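Sestbridge Refurbishment Hall
Cell 12 (desktop drive fitting): workplace inspection checklist
Date: 2023-12-13
Inspector: Edgardo Yap
Reason for inspection: change of work content after transfer of drive fitting from bench to robot cell
Status key: OK / ACTION / N/A

1. Access and separation
1.1 Approach to cell clear on operator side: OK
1.2 Emergency stop reachable from the normal standing position: OK. Tested once per shift, entered in the Floltus log.
1.3 Rules for reaching into the case during a program: ACTION. The bench instruction still applies on paper and says nothing about shared reach. Operators have been following a verbal rule from the Basora training day. Written rule required.

2. Arm and gripper
2.1 Speed limit in shared mode set and locked: OK
2.2 Gripper fasteners checked against torque sheet: OK
2.3 Pinch points between linkages included in risk assessment: ACTION. Assessment 322 covers the finger plates only. Add linkage bars.

3. Work area
3.1 Side panel off before program start: OK
3.2 Cables kept out of the insertion path: ACTION. Routing differs from one tower to the next. Operators dress the cables by hand, and this step has no time allowance.
3.3 Sharp edges on drive cages: OK, gloves at the cell. Wear is not consistent on late shift.

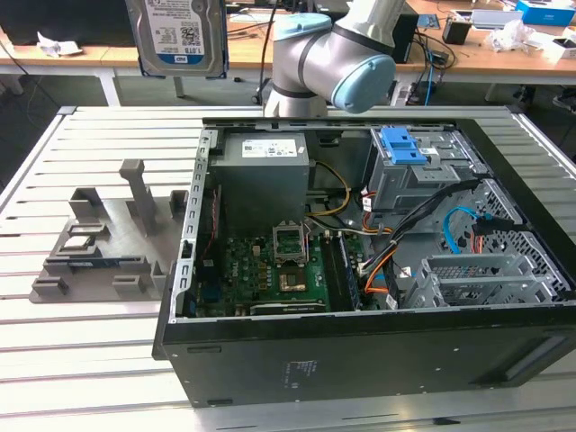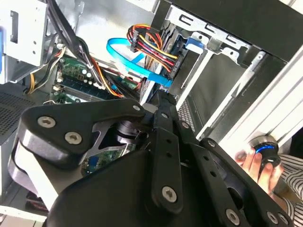
Item 3 refers to desktop towers with the side panel removed.

Does the operator still need the manual fitting certificate now that the arm handles the drives?
The certificate stays mandatory. Any tower the program rejects goes back to the bench and is finished by hand, and the person doing that work must hold a current certificate. Renewals fall due in January as before.

4. Effects on staff
4.1 Lifting and repetitive wrist work: OK. Screwdriver time is down. Two operators report less wrist strain at end of shift.
4.2 Standing and watching: ACTION. Operators now stand for long periods with little movement. Provide a sit-stand stool and rotate after 50 minutes.
4.3 Job descriptions updated: ACTION. Still reads "assembler." Duties now include fault clearing and cable preparation. Grade review is with Evangelista and has no closing date.
4.4 Lone working: N/A on day shift. Late shift to confirm in writing.

5. Records
5.1 Stop events logged with cause: ACTION. "Other" is used too often to be useful. Add codes for cable contact and misplaced drive.
5.2 Training records complete: OK

Overall: cell may continue in use. Items 1.3 and 2.3 to be closed before the late shift runs shared mode again. Remaining actions to be reviewed in January.

Signed: E. Yap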